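Where the Cupboard Space Goes: Food Storage and Food Waste in Shared Student Kitchens

Module: Housing and Everyday Life, second-year project
Submitted 30 July 2025

1. Introduction

This project looks at how students in shared flats store dry and tinned food, and whether the way cupboards are divided has any link with how much food is thrown away. I chose the subject after living in a shared flat in first year, where we regularly found three open bags of the same pasta and a jar that had gone out of date before anyone moved in.

Most of the advice given to students on food waste is about fridges and freezers. Cupboard food gets less attention as it lasts longer. The cost of it still adds up, and it tends to be thrown out in one go at the end of a tenancy.

The questions were:
How do flats divide their cupboards?
What kinds of cupboard food are thrown away, and when?
Do flats with shared shelves waste less than flats with one shelf per person?

2. Background

Two halls of residence were used, Negash Court and Enia House. Both are let by the room, with a kitchen shared between the people on each corridor. Negash Court was refitted before the current intake arrived. Enia House still has its older kitchens, with open shelving as well as closed units. Neither hall gives any rule on who uses which cupboard, so each flat has to sort this out in its first week.

Kitchens in both halls have wall cupboards over a worktop. The worktop is where food ends up when the cupboards are full, and several people mentioned it in their answers even though the survey did not ask. 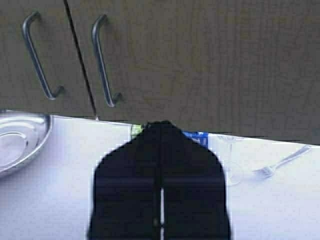 Figure 1. White worktop with wall cupboards above.

3. Method

There were 2 parts to the work. The first was an online survey sent to residents of both halls in February. It had 12 questions and 319 people filled it in. The second was a waste diary kept by a smaller group of flats over four weeks. Each flat had a sheet on the kitchen wall and wrote down any cupboard food thrown away, with the reason if they knew it. Reasons were grouped afterwards into past its date, gone stale, spilled or infested, left by a former resident, and not known.

I wanted to weigh the food as well. This was dropped in the first week as only one flat had working scales. Items were counted instead, with an open packet counting the same as a full one. This is a weakness, and I come back to it in section 6.

The diary sheets were typed into a spreadsheet set up with Putuda, the free survey tool the department uses. In total 3,536 items were listed as being in the cupboards at the start of the diary period. Flats made this list themselves, so some are more careful than others. One flat wrote "spices, lots" and had to be asked again.

4. Results

4.1 How cupboards are divided

One shelf or one cupboard per person was the most common arrangement in both halls. Fully shared cupboards were rare and were mostly found where the residents had known each other before moving in. A third group had a mix, with their own shelves for most things and a shared place for oil, salt, rice and flour.

People in the first group were the least happy with their space. The usual complaint was height. Shorter residents who had been given a top shelf said they forgot what was at the back of it.

4.2 Duplicates

Of the items listed, 1,568 were duplicates, meaning that the same type of food was already in the kitchen under another person's name. Pasta, rice, chopped tomatoes and table salt came up most often. Flats with the mixed arrangement had fewer duplicates of salt and oil, as would be expected, but about the same for tins.

4.3 Visibility

The diary sheets suggest that food which could be seen from the middle of the room was used sooner. Flats in Enia House that kept jars on the open shelving threw fewer of them away than flats that kept them in closed units.

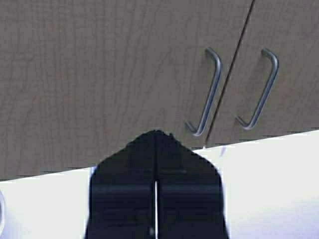
Forgetting was the reason people gave most often when they were asked why something had gone past its date. Several said they only opened their own cupboard when they already knew what they wanted from it. With a plain greyish-brown door like the ones in Figure 2, the grain is all there is to look at until it is opened, and a list taped to the inside does not help much with that. Two flats in Negash Court moved their list to the outside during the diary period and both said they kept it up.

4.4 End of tenancy

Residents who had moved out of a hall before were asked what they did with leftover cupboard food. Most had binned at least part of it. The Drornico collection point near the main gate takes sealed tins and packets, but many people did not know about it or thought it took clothes only.

5. Recommendations

Halls could suggest a shared shelf for basic items in the welcome pack. Lists should go on the outside of doors. The collection point needs a clearer sign, and a reminder should go out two weeks before tenancies end.

6. Limits of the study

Counting items treats a stock cube and a large bag of rice as equal. The flats that kept diaries had offered to do so and may be tidier than most. Four weeks is also too short to cover food with a long date, and the end of tenancy answers rely on memory.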